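Nine-fifteen on a Thursday at Prestdale, and the planner has changed its mind again. Left arm wants the folder. Right arm wants the pen. Fine, except the scheduler thinks both jobs need the same bit of airspace and won't let either one go first.

So. Logs open. Coffee. More logs.

The software is called Fadier, and it's the reason I came up here. Two arms, one planner, a simulated attic study to practice in. Sloped ceiling, skylight, furniture in all the wrong places. The Prestdale crew built the room to be annoying. Flat walls and a single table in the center make every planner look smart, they told me, and I believe them after one morning.

Overnight the thing ran 2,000 episodes. Every one gets replayed from three views: one that takes in the room, and one riding on each wrist. The wrist views are where the arguments start. Up that close the perception model has almost nothing to hold on to. Wood grain, a shadow, more wood grain. It has to decide what's a surface and what's a thing, and it has to do it 18 times a second.

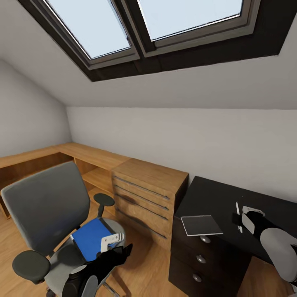
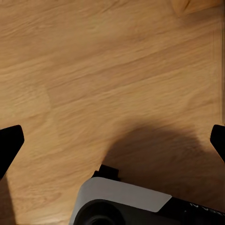
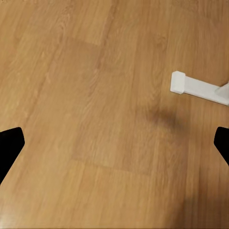

*One room in Fadier, three views: the study with both arms at work, then two close looks down at bare wood between open fingers, the last with a white piece lying off to the right.*

Shadows are the big headache. A soft dark blob on a plank looks a lot like a low flat object if your depth estimate is even slightly off. Last month the segmenter was grabbing at them. Not every time, just enough to be embarassing. The fix was dull: feed it the light direction, make it predict where the arm's own shadow should fall, subtract that. False grasps dropped to 6 in the whole test set.

Then the pale patches. Glare reads as paper. Same trick half works, and half is not a number anyone in the building likes.

Planning is the other floor of the building, literally. Upstairs they don't care about grain. They care about time. Each arm gets its own path, a checker sweeps both for collisions, and if the sweep fails the whole lot goes back for another try. Cap is 40 tries. After that the arms hold still and the episode gets a red tag. I watched a fair few red tags go by before lunch. Chairs are bad. Armrests are worse, they stick up right where an elbow wants to swing.

The tooling I'd steal tomorrow. A replay viewer named Birklow, after the street they used to rent on, lets you scrub all the views together and drop a note on any moment. Click the note, get the planner state, the grasp scores, the lot. Ugly as sin. Gray buttons, tiny text. Everyone keeps it open all day.

Next up is Tsegaye, a rewrite of the scheduler that lets one arm start before the other has finished thinking. Due in May, they say, and then they say it again more quietly. The early build I saw got through the folder job fine and sat there doing nothing about the pen. Someone had teh priority list upside down.

Back to the logs, then.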